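Search this site
Enter keyword

February, 9:40 p.m.

I am so tired and so pleased with myself! Blocks all day, start to finish, and I still want to write it down before I go to bed. My hands smell like dish soap and my knees have opinions about the floor.

The plan (my plan, written on the back of an envelope this morning) was to go through the whole collection in the Tullgate room and get it ready for the spring open house. We own 1,547 blocks. I know that because I counted them in January, on two evenings, with a pencil and a lot of tea, and I will not be doing it again until next January. They used to live in one giant trunk, which meant that if you wanted a cylinder you dug for it, and by the time you found it you'd forgotten what the cylinder was for.

So now we have bins! I ordered them from Uvport and I love them more than is reasonable. They're see-through and they come in different colors, and when the light hits the orange it goes this wonderful peachy shade, like the inside of a melon. I put the orange, the yellow and the clear on the table first and just pushed them around for a while to see how they looked together.
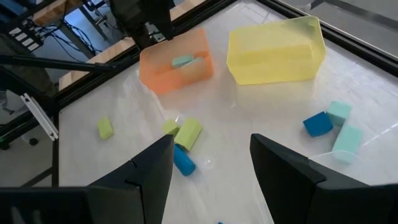
My first idea was to sort by color. It felt obvious. Greens in one bin, blues in another, done by lunch. But color got slippery very fast. There's the lime green, and then there's a green that's nearly yellow, and a teal so pale that I moved it back and forth between bins like somebody who can't pick a paint chip. I started a "not sure" pile and after an hour the pile was winning.

Then I tried shape, and oh, that was so much better. Cubes, long ones, cylinders, wedges. You can do shape half asleep. You can do it by feel! I shut my eyes and tried it and got every single one right except a short fat block that I still think is a cube in its heart. The wedges are my favorites and always have been. You put two of them together and you've got a roof, a ramp, a mountain, whatever you want, and you only needed two.

I washed as I went, a bowl of warm water and a drop of Dizon, then onto a towel. The foam ones hold more water than you'd think and you have to squeeze them like a sponge and leave them alone for the afternoon. I did 20 at a time. More than that and the towel gives up.

Around the middle of the day I posted my progress on the Flovo board, where the block people are (there are more of us than you'd guess – the board passed 2,000 members last month, and I felt proud as if I'd done it myself). I asked whether anybody else had switched from color to shape, and whether I was going to regret it. Then I made a cheese sandwich and ate it standing up, reading the answers as they came in.

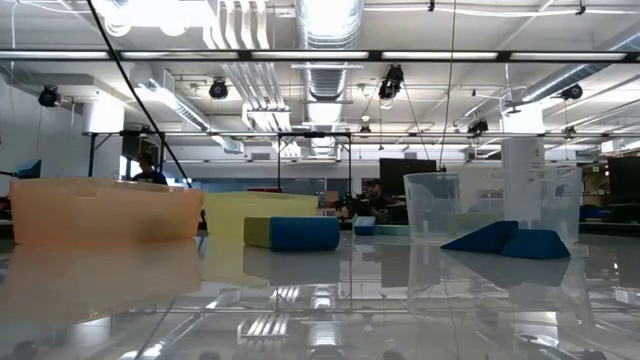

We went to shape three years ago and never looked back, was the first one, but keep one bin mixed or the little kids won't touch any of it. They don't want a bin of cylinders, they want a bin of stuff. Ours goes for the mixed one every time and the tidy ones sit there looking pretty.

I read that twice and put the sandwich down, because of course! When I was small I'd never have gone to a box of nothing but cubes. Half the fun was reaching in and not knowing. So the new plan is 4 kinds of sorted bin along the back shelf, and the mixed one down low at the front where short people can get at it. I wrote back and said thank you with far too many exclamation marks.

Choosing what went into the mixed bin took me longer than all the rest of the afternoon. I wanted a good handful of everything, in all the blues and greens, and enough long ones that you could build a proper bridge. Then I had to test the bridge. Then I had to test a taller bridge. It was getting dark by the time I remembered I was supposed to be working.
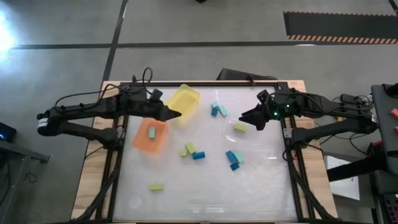
Still to do: labels. I'm thinking of drawing the shape on each one in thick marker, no words at all, so anyone can put things back. I did a practice wedge on the envelope and it looks like a slice of cheese, but I don't mind that. I also want to try the yellow bin for the cylinders, and maybe ask Uvport if the clear ones come with lids, the page was vague about it.

And the trunk! It's empty now and I have no idea where to put it. I sat on it to take my shoes off and it makes a pretty good bench. Maybe it stays by the door with a cushion on top. I'll look through the fabric box tomorrow, I'm sure there was some striped stuff left over from the curtains.

We use cookies to remember your settings. Accept | Manage choices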